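Callivow Boards > Style and Screen > Red carpet and premieres

Thread: The green coat at the Cloltbridge premiere, is it the same one?

mossandlinen wrote:
Good evening all. I write from outside the US, so excuse me if my English is a little stiff. I watched the arrivals for the last episode of Mokwood on Wednesday, in the theater at Cloltbridge, and I have a question about the long green coat the lead actress was wearing. I am nearly certain it is the same coat she had for the press day of season one. The collar has the same shape and the belt is tied on the left side, as it was then. The buttons, however, are different. In the old photos they are gold and very large. Now they are dark and quite small.

Does anyone know if she had it changed, or if it is a new coat by the same house? The magazines say "a stunning new look" and give a price, but they do not say from where they have the price.

pepperbox wrote:
It's the same coat. Changing buttons is the cheapest trick there is. My mother did it to all her winter coats.

tuesdaymatinee wrote:
Not the same. Look at the length. In season one it stopped at the knee and on Wednesday it was halfway down the calf. You can shorten a coat but you can't grow one.

mossandlinen wrote:
I thought also about the length. But at the press day she had flat shoes and she was standing next to very tall people, so I am careful with this argument. The photo I saved from that day is taken from above, from the stairs. A coat looks shorter from above.

pepperbox wrote:
Agree about the stairs. And a good coat has a deep hem. You can let it down by 3 inches sometimes.

tuesdaymatinee wrote:
3 inches is not knee to mid calf, sorry.

quillfeather70 wrote:
I was at the barrier in Cloltbridge, on the side by the pharmacy. Waited for 4 hours and saw her for maybe one minute. The coat looked a bit worn at the cuffs, which I liked. She was signing for people and the sleeve was right in front of me. If it's new, then somebody made it look old on purpose.

mossandlinen wrote:
Thank you, quillfeather70, this is the most useful answer so far. Did you see the lining? In season one it was a pale pink, I would say the color of the inside of a shell. It was visible when she got out of the car.

quillfeather70 wrote:
No, she had it belted the whole time. It was windy. I did see the man from the studio hold an umbrella over her with no rain at all, so she probably couldn't have opened it if she wanted to.

harborlight_11 wrote:
Can we talk about the price for a minute? One site says the whole outfit is worth a small car. Another one gives less than half of that. Both put the bag in, and the bag is a Chin, the small one with the round clasp. I have this bag. I did not pay anything close to what they write. I think these sites take the highest number they can find and add it up.

pepperbox wrote:
They always do. And if the coat is years old, what is "worth"? What she paid, what it costs now, or what a fan would pay?

harborlight_11 wrote:
A fan would pay the most, I'm afraid. Me for example.

tuesdaymatinee wrote:
I don't see why re-wearing a coat has to be news. Everyone I know wears the same coat until the pockets have holes. When an actress does it, we get five articles on how humble she is.

mossandlinen wrote:
I understand your point, but I do not fully agree. They are lent so many clothes that to bring your own from home is a choice. If it is her own coat, then I find it a nice gesture to the show, because she wore it at the beginning and now at the end. I would not call it humble. Sentimental, perhaps.

tuesdaymatinee wrote:
Or her stylist thought of it and there was a meeting.

mossandlinen wrote:
That is also possible!

quillfeather70 wrote:
I still have to look for my barrier photos. They are on the other phone and it is charging. 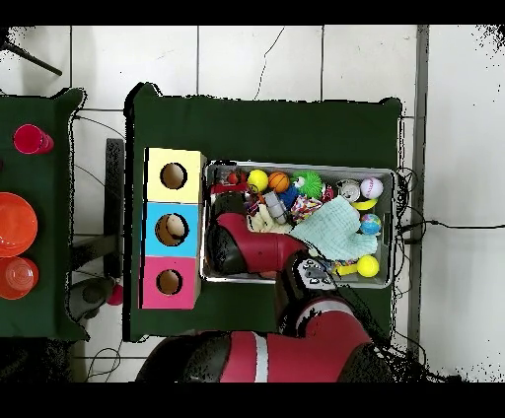

Toy bin, with the smiley ball and the baseball at the back

quillfeather70 wrote:
OK, the other phone is on. I have 11 photos and most are of the umbrella. In one of them you can see the back of the coat. There is a pleat in the middle, from the belt down, with a small stitched triangle at the top. Does the old one have that?

pepperbox wrote:
Old one has a pleat, yes. I can't tell about a triangle. The only back view I know is from the talk show and she sits down after two seconds.

mossandlinen wrote:
I have now watched the talk show part again, several times, with the sound off so as not to annoy my family. There is a pleat and there is something stitched at the top of it. I cannot say that it is a triangle. It could be a simple bar. The picture is not sharp enough.

tuesdaymatinee wrote:
So a green coat with a belt and a pleat. That describes half the coats sold in March.

harborlight_11 wrote:
With that collar, though? I never saw that collar in a store. It stands up at the back and lies flat in front. I would say the same house at least.

tuesdaymatinee wrote:
Same house I can accept. Same coat, no. The length still bothers me.

mossandlinen wrote:
Then we have roughly two opinions and I will wait for the lining. There is still the party after the last episode, and indoors she will have to open the belt. If anyone finds a photo from there, please post it in this thread and not in the general one, because I do not always manage to read all of that.

quillfeather70 wrote:
Will do. My cousin works near the hotel, but she only notices shoes.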